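Print | E-mail this page

Clumomton Fan Portal Support
Ticket log, gallery and celebrity pages
Posted in February by Stellan Rønning

Summary: Actor gallery pages show the wrong portrait set after the nightly import
Status: Resolved, monitoring
Component: Gallery importer (Raltix), page cache
Reported by: Bendik Bråten, editorial
Assigned to: Stellan Rønning

Initial report
Editorial published a photo feature on the screen actor Eskil Halvorsen at the start of the premiere week for "Garrido". The article text was correct. The gallery under it loaded portraits of Ottar Løken, who plays the brother in the same movie. Captions were correct for Halvorsen, so readers saw Løken's face over Halvorsen's name. The comment section filled up quickly. Bendik unpublished the gallery by hand and left the article in place.

09:40
Reproduced on staging. The gallery block requests its set by cast ID and falls back to the movie ID if the cast ID returns nothing. Halvorsen's cast ID returned nothing. The fallback picked the first set filed under "Garrido", which belongs to Løken.

10:15
Checked the importer log for the previous night. Raltix processed 653 records and rejected 58. All of the rejected records have a non-ASCII character or a trailing space in the agency name field. Halvorsen's agency sends its name with a trailing space. Løken's does not.

10:50
Cleared the page cache for the Halvorsen article and requested the gallery again. Same result. Cache is not the cause, but it kept the wrong thumbnails on the front page after the gallery was unpublished. Front page cache lifetime is set to 70 minutes. Lowered it to 10 until this ticket closes.

11:30
Trygve Magnusson asked whether the premiere red carpet set is affected. It is not. Red carpet sets are uploaded by hand and do not pass through Raltix. They can stay up.

12:05
Patched the importer on staging to trim whitespace and normalize the agency field before the lookup. Reran the rejected records. All but two imported. The remaining two have no agency name at all and were sent back to editorial with the record numbers.

13:20
Second fault found. The fallback to the movie ID should never run on a page tagged "profile". The rule exists in the template but tests for the old tag name, "star-profile", which was retired when the Plandano theme went in. Changed the test to match the current tag. With no cast set available, a profile page now shows the text only.

14:10
Bendik reports that Halvorsen's portraits now load in the right order on staging, but the large versions are slow. Load time is normal for files of that size. The agency delivers them uncompressed. Separate request opened for resizing on import; not part of this ticket.

14:45
Deployed both changes to production. Republished the Halvorsen gallery. Checked the following by hand:
- Halvorsen profile: correct set, correct captions
- Løken profile: correct set, correct captions
- "Garrido" cast page: correct thumbnails
- Front page teaser: correct after cache refresh

15:30
Ran the gallery block against 100 older profile pages. Three still pointed to a movie set from before the theme change. Relinked them manually. No reader complaints on file for any of them.

16:00
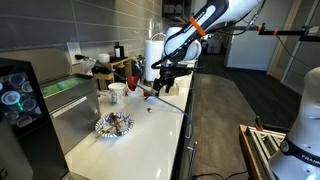
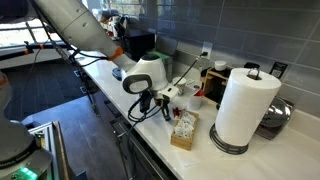

16:20
Trygve approved restoring the front page cache lifetime to its earlier value. Done. The correction note under the Halvorsen article stays up until the end of the month, at editorial's request. Wording was supplied by Bendik and is stored with the article, so it will not be lost if the gallery is edited.

Follow-up items
- Importer should send an alert when more than five records are rejected in one run. At present it only writes to the log. Assigned to Stellan.
- Editorial to ask Halvorsen's agency to correct the name field at their end. The trim handles it, but the same value is used in the credit line and prints a gap before the comma.
- Remove remaining references to "star-profile" from the templates. Two were found in the awards pages, neither in use.
- Comments posted while the wrong portraits were showing have been left alone. Bendik will decide whether to hide the thread.

Ticket stays in monitoring through the next two nightly imports, then closes automatically if nothing is added.

Contact the support desk | © Clumomton Fan Portal | Back to top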